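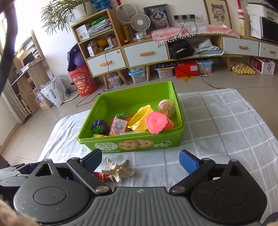 Why do so many families keep toys in a box that was made for something else? Mostly because the box was already in the house when the toys started piling up, and it happened to be the right size.

I heard some version of that in nearly every home I visited for the Brunwood study, and I've come to think it deserves more attention than the storage literature gives it. Homa Farahani and I started out asking parents about shelving. What they wanted to talk about was cookie boxes!

Figure 3. Toys in a green plastic cookie box on a checked tablecloth, with a dried starfish in front.

Take the box in Figure 3. It still has the butter cookies printed on the front, along with the Chinese text, and it now holds a toy eggplant, a toy corn, a little yellow bucket and a pink card box with a cartoon face, among other things. In our coding scheme (see the appendix) this is a "mixed" box, meaning that play food shares the space with toys of other kinds. We coded 47 boxes in all, and I'll admit I expected the mixed ones to be a small group. They were more than half.

Babak Tabrizi, who did the second round of coding, kept running into trouble with what we ended up calling strays — items lying near a box but outside it. The starfish is a good case. Is it a toy? Is it a keepsake that got pulled into a game? Our first rule counted anything within arm's reach, which gave us house keys and half a sandwich in one home, so we dropped it. Under the second rule, a stray counts only if the family names it as something that gets put away with the rest. I still go back and forth on shells and starfish, and Babak and I never did agree on pinecones.

Lids gave us a different kind of headache. An open box like this one can be filled past the rim, and parents told us they liked being able to see what was in it. Nasrin Nazari has argued that a lid makes children slower to start tidying, and our interviews lean her way, but we didn't time anybody, so I'd rather leave that for the September visits.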